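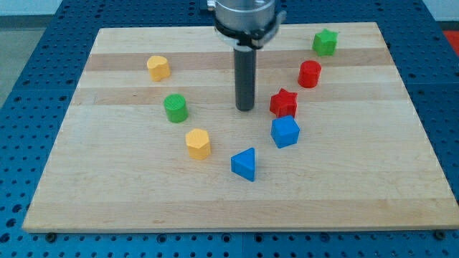
4. The block-pushing project

4.1 Setting

The project ran as the second half of the robotics option at Mundton, beginning in September. The students had already spent the first half on a simulator and had written short programs for it in pairs. They had not worked with a real arm before. For the project they were put into larger teams, each with its own fixed slot in the Rutherford workshop, and each team kept the same slot throughout.

We chose pushing as the task because it needs very little hardware. The arm carries one straight rod and has nothing to open or close. A student who can say where the tip should start and where it should stop has said all that the arm needs to know. The difficulty lies in what the blocks do in between. A block that is pushed a little to one side of its centre will turn as well as slide, and a block with points turns differently from a round one. In the simulator these effects were mild, and most students came to the workshop expecting a push to move a block in a straight line.

Figure 2 shows the work area. The blocks are plastic and come in several colours and shapes, among them stars, a heart, cylinders, a cube, a hexagonal prism and a triangular prism. They stand on a maple cutting board on top of a perforated metal table. The rod hangs straight down from the end of the arm and has a rounded tip. In the layout in the figure the tip is just above the wood, with the red star immediately to its right and the blue cube nearly touching the star. We refer to this sort of layout below as a close pair.

The board was a late change. Our first plan was to push the blocks directly on the table, but the holes caught the edges of the smaller ones and the results told us more about the holes than about the programs. The board cost very little and solved this. It also gave the students a clear limit to work to: a block that left the board was counted as lost, and the attempt ended there.

4.2 The task

Each attempt began with a layout and a written instruction. The instructions were short and named blocks by colour and shape, for example "move the blue cube away from the red star" or "bring the green cylinder to the heart". The team's program had to read the positions of the blocks, plan one or more pushes, and carry them out through Clavora, the control software used in the course. Clavora takes a start point, an end point and a speed. It refuses any move that would take the tip outside the area of the board or below a set height, so the students could make mistakes without harm to the arm or the table.

Teams were free to decide how many pushes to use. They were also free to stop and look again between pushes, and this turned out to be the choice that mattered most. Early programs planned the whole attempt from the first reading and ran it to the end. If the first push turned a block, every later push was aimed at a place where the block no longer was. Later programs took a new reading after each push. These were slower, sometimes a good deal slower, and several teams resisted the change for that reason.

We did not tell the teams which way to go. They were given the rules for scoring, the safety rules, and a sheet describing the Clavora commands. Teaching staff answered questions about the software and kept the emergency stop within reach, but did not comment on strategy until the closing discussion.

4.3 Data collected

We had planned for 2,000 attempts over the project. The final number was 1,121. Most of the shortfall came from the time needed to set out the blocks by hand between attempts, which we had badly underestimated. Some slots were also lost to a fault in the network link between the workshop and the machine running Clavora. We did not try to make up the lost slots afterwards, as this would have given some teams practice at a point when the others had finished.

For each attempt the log holds the instruction, the block positions before and after every push, the commands sent, and the outcome as judged by the team. A member of the teaching staff then judged 50 attempts again from the logs alone, without seeing the team's own verdict. The disagreements were nearly all over the word "near". One team had taken it to mean touching, while others accepted any clear movement in the right direction. We rewrote the scoring sheet after this check and asked the teams to score their earlier attempts again under the new wording. The results in Section 5 use the new scores only.

Students also kept a team notebook. These were not marked. We asked for a line or more after each slot on what had been tried and what the team meant to do next, and left the rest open. The notebooks vary a great deal. The one kept by the team that called itself Grakometti runs to many pages and includes sketches of nearly every failed push — some with arrows showing where the block was expected to go and where it went. Others consist mainly of parameter values. We draw on the notebooks where they help to explain a change in a program, and make no claim that they give a full record of what was said in the workshop.

4.4 Close pairs

Close pairs deserve a separate note, as they took up more of the students' time than any other kind of layout. When two blocks almost touch, there may be no room to put the rod between them. To part them, the tip has to come from another side, and the push will often move both blocks at once. Programs that treated each block as a single point had no way of seeing this. They sent the tip straight down at a start point that was partly covered by the neighbouring block, and the attempt had to be stopped by hand.

The teams dealt with the problem in different ways. The simplest fix was to test the start point against every block and, if it was too close to any of them, to try another angle. This was enough for round blocks. For stars it often failed, since the distance from the centre to the edge depends on which way the star is facing, and the position reading gave only the centre. Two teams stored a rough outline for each shape and added the facing angle by trying a small nudge first and watching how the block turned. Grakometti took another route and pushed the pair together as if it were one block until it reached an open part of the board, then parted it there. The notebook calls this "taking them outside". It needed more pushes, but the team kept it to the end of the project and applied it to every close pair, including some that could have been parted where they stood.

We had considered leaving close pairs out of the layouts altogether so that the early slots would go more smoothly. In the end they stayed in, but staff avoided them in each team's first slot. A course with less workshop time might hold them back for longer. The cost of doing so is that the single-point model then works well enough for students to build a good deal on top of it, and the later change to outlines means rewriting most of the planner — two of our teams met the problem late for other reasons, and neither had a working planner again until their last slot but one.

4.5 Limits of the setup

All teams shared one arm and one board, so no two teams worked at the same time. Teams with later slots could hear from earlier ones what had gone wrong, and the notebooks show that they did. We therefore do not compare teams with one another in Section 5, and report only changes within each team over the project.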